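Fodance
Open calls > Paid > Short term

PEOPLE WANTED FOR WHITEBOARD WRITE AND WIPE TRIALS

Posted December 7, 2024
Posted by Melina Galanis, Fodance
Where: Politis building, ground floor, room 183
Pay: $19 an hour, paid same week
Open until filled

Quick one, need people soon. We're testing paddle boards. Small dry-erase whiteboards with a handle, the kind you scribble an answer on and hold up over your head. You write on them, you wipe them, you tell us what's annoying about them. Then you do it again with a different marker.

That's the job. If it sounds dull, it is a bit dull, the people who've done it so far seem to like it anyway. Two of them came back for a second round.

WHAT IT'S FOR

Fodance is choosing a paddle board for the Flinix quiz nights and the classroom sets that go with them. First order is 900 boards. Before we sign for 900 of anything I want to know if a regular person can get one clean without three passes and a wet thumb. The last boards ghosted like crazy. By May you could read old answers right through the new ones, there was a whole table in the back that claimed they won on a word from the round before.

So: new boards, new erasers, four kinds of marker. Stelios Sarantis set up the test sheets and does the grading of the boards after. I do the scheduling and the snacks.

WHAT YOU'LL DO

One session is two hours with a break in the middle. You sit or stand at a table, your pick.

Part one, scribbles. Fill a patch of the board with loops. Not neat ones. Big ovals, go over the same spot a few times so some of it gets dark. Leave it for however long the sheet says (could be right away, could be twenty minutes, that's when you get your coffee). Wipe it with the block. Write down how many strokes it took and if you can still see anything.

Part two, words. Same thing but real writing, block caps, the size you'd use for a room. Short answers. There's a list. Some of the words are silly, Thanakorn Suwannarat wrote the list and I didn't have time to go through it.

Part three, edges and corners. This is the part we care about the most. The board has a black edge all the way round and where the head narrows down into the handle there are two rounded notches. Square block, round notch. You see the problem. We want to know how people get ink out of there, whether they turn the block on its corner, use a finger, turn the board, give up. Any of those is fine. Write down which one.

Part four, glare. You hold the board up, someone reads it from the back wall, you tilt it till they can. The surface is glossy and our room lights are the long bright kind so there's nearly always a streak on it someplace. If it lands on your writing we want it on the sheet.
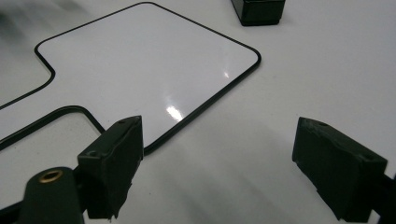
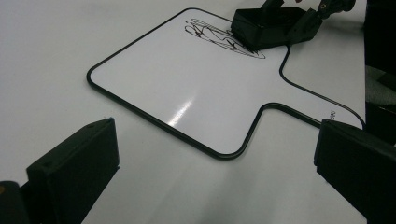
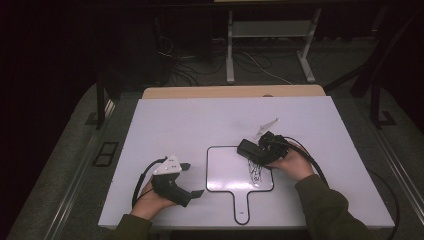

White paddle board with the black edge, flat on the table. Marker loops in the second and third.

WHO WE'RE LOOKING FOR

Adults, 18 and up. Steady enough on your feet to do part four, or tell us and we'll pair you with somebody who does the standing.

Left handers PLEASE. We've had one. Left handed people drag their sleeve through the ink in a totally different place and our sheets so far are all about right handed smears.

Also want:
teachers, subs, tutors, anybody who has wiped a lot of boards
people who host trivia or bingo
people with big hands, people with small hands (the handle)
people who have never used one of these and don't have opinions yet

You don't need nice handwriting. Bad handwriting is good, it fills the board quicker.

Not a fit if marker smell gives you a headache. They're sold as low odor but two hours is two hours, and the room only has the one window that opens.

WHAT TO WEAR

Long sleeves you don't love. Dark is better. Dry-erase comes out of most things but it did not come out of Anastasia's cream sweater and I still hear about it. No big rings or bracelets, they scratch the board and then that board is out of the test. We have a dish for them by the door.

PAY AND TIME

$19 an hour, two hour sessions, the break is paid. You can do up to three sessions, not on the same day. Finish all three and there's a $100 bonus on top, one time. Paid by check or transfer, you tell us which on the form. Late more than fifteen minutes and we have to give the slot away, sorry, the drying times on the sheets don't work otherwise.

Morning slots start at 9:30 and afternoon slots at 1:30. There's a few evening ones at 6 but those go fast. We run two people at a time.

Parking is free behind the Politis building, use the side with the loading door. The front lot belongs to the dentist and they do tow. Bus stops right across the street.

Room 183 is down the hall past the elevators, on the left. Sign on the door says Brurik, thats the board supplier, they had the room before us and the sign is glued on. You're in the right place. Knock, somebody will let you in.

THE BORING BITS

You sign one page when you come in. It says you're here by choice, you can stop whenever you like, and you get paid for the time you did. First name and which hand you write with goes on your sheets, nothing else. Your payment details go to Evanthia Gavalas in the office and don't get kept with the sheets.

You can't take a board home. People keep asking. When the test is over the ones that graded ok go into a box and anybody who did three sessions gets first pick, till the box runs out.

Please don't clean a board with your own wipes or hand sanitizer or spit. I know, but it happened. It changes the surface and Stelios can tell.

If you find a mark on a board before you start, say so, don't wipe it. It might be somebody elses drying mark and the time is written on the table sheet next to it.

ALSO HIRING, ONE PERSON

Same project, different job. We need a table assistant for the length of the trials. Part time, mornings mostly, $23 an hour. You'd be:

laying out boards, blocks and markers before each session
keeping the drying timer
checking caps are back on (they are never back on)
swapping worn erasers
typing the paper sheets into the spreadsheet at the end of the day
doing a final clean on every board, both sides, and logging any that still show ink

No degree needed. Want somebody who's on time, doesn't mind repetition and can read terrible handwriting. Some lifting, a full box of boards is heavier than it looks. You'd report to Stelios, who is nice but quiet in the mornings.

Start as soon as possible. If you apply for this one you can't also be a participant, it's one or the other.

HOW TO SIGN UP

For the trials: use the sign up form on the Fodance open calls page, choose "Flinix boards" from the menu. Put which hand you write with in the comments, the form has no box for it and I haven't had a chance to add one. Give at least two slots that work. I'll write back with one of them, usually the next day.

For the assistant job: same form, choose "Flinix boards - staff", attach a resume if you have one or just a few lines on what you've been doing lately. Evanthia reads those.

If you signed up in the last round and didn't get a slot, you need to sign up again, the old list got overwritten. My fault.

QUESTIONS WE GET

Can I bring a friend? Yes if they sign up too. We'll try to put you at the same time.

Can I bring my kid? Not into the room. There's chairs in the hall but no one to watch them.

Do I need my own marker? No, please leave them home. Only ours on the boards.

Is there food? Coffee, tea, pretzels. Wash your hands before you touch a board again, salt and grease both show up.

Is it the whole time on your feet? No. Only part four.

Can I draw something for part one? As long as its loops and it fills the patch. One person did a very long snail and that was fine.

What if I mess up a sheet? Cross it out, take a new one, keep going. Leave the bad one in the tray too.

Anything else, put it in the comments on the form and I'll get to it.

Melina Galanis
Fodance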